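Després Packing – Cell Operators (2 positions) and paid trial participants
Burnerport site

Posted by: Parviz Najafi, floor manager

Quick version first as I know people read these on their phone. We are putting two-arm robot cells into the kitting room at Burnerport. We need people to run them, and we need people from outside the trade to try them and tell us what's confusing. Both are paid. Details below, skip to the bit you want.

What's going on here

Després packs sample kits and small parts for other companies. Trays, inserts, bowls, rods, clips, little bags. Until now all by hand, standing at a bench, same reach over and over. Sore shoulders, high turnover, you can guess. The cells are made by Kultlow and the software you use to plan the jobs is called Murkedeck. First cell goes live in January, the rest when we're happy with the first one and not before.

What changes for staff. The picking and placing goes to the arms. Setting up the job, checking it, fixing it when a part sits funny, and deciding when to stop the thing – that stays with people. Hand packing isn't gone either, short runs and anything soft or floppy will stay on the benches for the forseeable. Nobody now on the floor loses hours over the first cell, that is in writing and on the noticeboard by the time clock. After that we will review it with the floor reps and I won't promise what I can't promise.

JOB: Cell Operator, full time, 2 positions

You will:
– load the job in Murkedeck, watch the simulated run, fix what looks wrong, then send it to the cell
– keep trays and bowls stocked and in the right spots
– clear jams (lockout first, every time, no shortcuts)
– write up stops in the shift log, in plain words so the next shift can follow it
– show bench staff how the cell works when they want a turn

You need:
– decent eyesight with or without glasses, including telling colours apart, the jobs are colour coded
– patience. A lot of it is watching
– okay with a keyboard and mouse
– able to lift a full tote onto a trolley
– to be fine with asking questions

Don't need: a trade ticket, coding, any robot background. Our best tester so far came off the loading dock. Forklift licence is handy but not a must.

Training is 5 weeks on full pay. First part is at a desk on the simulator, then paired up at the cell with someone from the install crew. You don't run it alone until you and your trainer have both signed off. If you get to the end and hate it, there is a bench job for you at the bench rate, no hard feelings.

Shifts are days or afternoons, rotating. No nights. Pay is on the operator scale, one step above bench, plus the afternoon loading. Ask me for the current sheet and I'll email it.

CALL FOR PARTICIPANTS: simulator try-outs

Seperate from the job. You don't have to apply for the job to do this and doing it won't help or hurt you if you do apply.

We want people who've never touched this kind of gear. You come in, sit at a desk and watch runs in Murkedeck, then pause them when you think an arm is about to do something dumb. Afterwards we talk about what you saw. You won't be near moving machinery.

Practice jobs use plain shapes and strong colours so you can follow which arm is doing what.
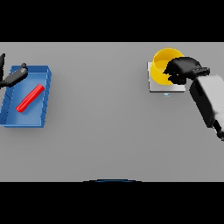 Murkedeck simulator: left arm at the tray, right arm at the bowl.

What we ask of you:
– 2 visits to the Burnerport office, same desk, different jobs
– 18 or over
– not a current or past Kultlow employee
– comfortable looking at a screen, breaks whenever you like

You get $500 once both visits are done, paid by bank transfer. If you stop after the first you get half. Bus fare or parking on top, keep the reciept.

We keep your comments and the times you hit pause. No names go with them and no video of you. Current Després bench staff can take part too, on paid time, and your supervisor doesn't see your results. I don't either.

How to apply

Job: short resume plus a few lines on why. Doesn't need to be fancy. Say which shifts suit.
Try-outs: just your name, phone number and whether mornings or afternoons are better.

Drop either one at the front office in an envelope marked Cells, or use the form on the careers page and pick Burnerport from the list. Front office shuts at 4:30 pm. If you need a ramp, a different chair, larger text on the screen or anything like that, put it in the note and we'll sort it before you come.

Current staff wanting an operator spot, come see me first – internal applications get read before the outside ones.

Parviz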